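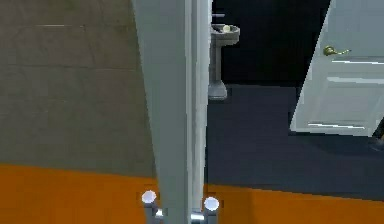 Kuldeep wrote to me after the spring season to say that singing with us on Tuesdays was the only part of his week when he forgot to check his phone, and could we please find some more low voices before he went hoarse. So, Kuldeep, I'm trying!

I'm Solange Poulain and I run Ploseo, a singing group for people who mostly think they can't sing. We're starting a new season and I'm looking for up to 11 new people to join us. You don't need to read music. You don't need to have sung anywhere except your car. I had a lady last year who told me on her first night that she would just be moving her lips, and by the third week I had to ask her to come down a little so we could hear the altos (she took it very well).

What we sing is a mix. There's a fair amount of old folk music, because I grew up on it and I'm the one picking, plus rounds, a couple of sea songs, some gospel and usually one pop song that the group votes on. This season we're also learning a set of Hungarian songs that Ernő Farkas arranged for us in three parts. They're short and they go by fast, and the words look scary on paper, but Ernő has written them out the way they sound and he'll be at the first few rehearsals to help us get our mouths around them. My favorite is called Vörös. It's over in less than two minutes and I've been humming it at the sink since August.

Who I need most: basses and tenors. Low altos too, if you're one of those women who always got put with the tenors in school and liked it there. If you're a soprano, please still write to me, but I may have to put you on the list for April, when the next group starts. We have a lot of sopranos. They're lovely and they are loud.

You need to be 16 or older. You should be able to come to most rehearsals – I know kids get sick and shifts get moved, so I don't take attendance, but the three-part stuff falls apart if half the tenors are gone. Rehearsals are Tuesday evenings from 6:45 to 8:30, with a tea break in the middle that always runs long. Sitting down to sing is fine. Bring water, a pencil, and a folder if you have one. I print all the music myself, so please don't lose it the first week (Ákos).

The cost is $108 for the season, and you can pay it in 6 parts if that's easier. If it's still too much, tell me in your email and we'll work something out between the two of us. That covers the room, the printing and Trinh Quan, our piano player, who also teaches the sectionals and is a good deal more patient than I am.

There's a concert at the end. You don't have to be in it! Most people say no in the beginning and then change their minds, but a few come every season just for the rehearsals and I like having them there. We wear whatever we want as long as it's dark and you can breathe in it.

If you're curious, come to the open rehearsal on 23rd September at 10:30 in the morning, in the upstairs room at Sastden Hall, 348 Mill Street. Use the side entrance, and ring the bell if it's locked. We'll warm up, learn a round, try a page of Vörös and have coffee. There's no audition. At some point I'll stand next to you for a minute while everybody's singing so I can figure out which part suits you, and that's as bad as it gets.

To save a spot, email me at Ploseo with your name, whether you think your voice is high or low ("no idea" is a perfectly good answer), and anything I should know about stairs, hearing or eyesight. I can do large print music with a few days' notice. I answer in the evenings, usually after supper, so give me a day or two.

Parking is free on the street after six and on weekends.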